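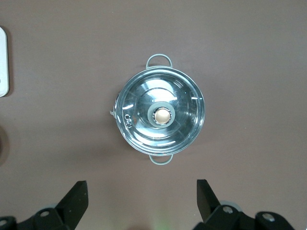

Backlund Lidded Pot: Review After a Winter of Use

Type: stovetop pot, two loop handles, domed lid
Bought from: Sellia, November
Rating: 4 out of 5

Construction

Stainless steel body with a matching lid. The lid steps up toward the knob in raised rings and is polished to a mirror finish. It shows fingerprints and water spots immediately, and a dry cloth takes them off. The knob has a light gray outer ring with a champagne-colored insert. The seam between the two collects flour and needs a soft brush now and then.

Handles

Both loops are pale gray-green with a matte surface. The gap between loop and body is narrow. Bare fingers fit; a thick oven mitt does not fit well, and a folded towel works better. Grip is secure with a full load.

Venting and pouring

The lid has two small steam vents near the rim, on the same side as the lip. With pasta at a medium boil there was no rattle and very little foam reached the rim. At full boil it spat from the upper vent. The lip projects only slightly. Water pours in a clean line if the pot is tipped quickly. Poured slowly, the last of it runs down the outside.

Heating

From a cold tap, 1,000 ml reached a boil without hot spots on a gas burner. Rice held at a low simmer did not scorch. Milk left a film that came off after a soak. The knob stayed warm to the touch in all tests, and the loops got hot only on the largest burner.

Compared with the Dinasex

My previous pot, a Dinasex, had a flat glass lid and a better spout. Its lid knob loosened twice in a year. The Backlund knob has not moved so far.

Faults

Narrow handle gap. Slow pours drip. No volume marks inside, so liquids have to be measured separately.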